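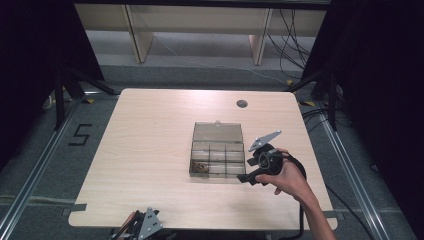
Figure 2. Compartment organizer, lid open, on a table.

3.2 Sorting and storage of small parts

Households in Amasdale were asked how they keep small spare items - screws, buttons, fuses, beads. 854 replied to the mailed form. Response was better than in the December pilot, mostly from the older streets near the Minetti works. Renters underrepresented, see Section 5.

Two storage habits dominate. Mixed storage (one jar, one drawer, one tin) and divided storage (boxes with fixed or movable walls, as in Figure 2). A few homes use both and were coded by whichever they named first. Coding was done twice, disagreements settled by re-reading the form.

Search time was self reported, so weak. Still, people with mixed storage said they gave up and bought a new part more often. Roughly 16 percent of them had done so in the past month. Divided storage had its own trouble - compartments get full, then the overflow goes in a jar anyway. Labels were rare in either group and did not seem to matter much, wich we did not expect.

Kontogiannis scale scores (tidiness, self rated) did not predict storage type once age of household was entered. Garage or no garage did. Same pattern in the Skukico subsample, though numbers there are small and we would not lean on them.

Not tested: whether divided boxes were bought or handed down. The question was on the form but the wording was unclear and many left it blank. Dropped from all tables.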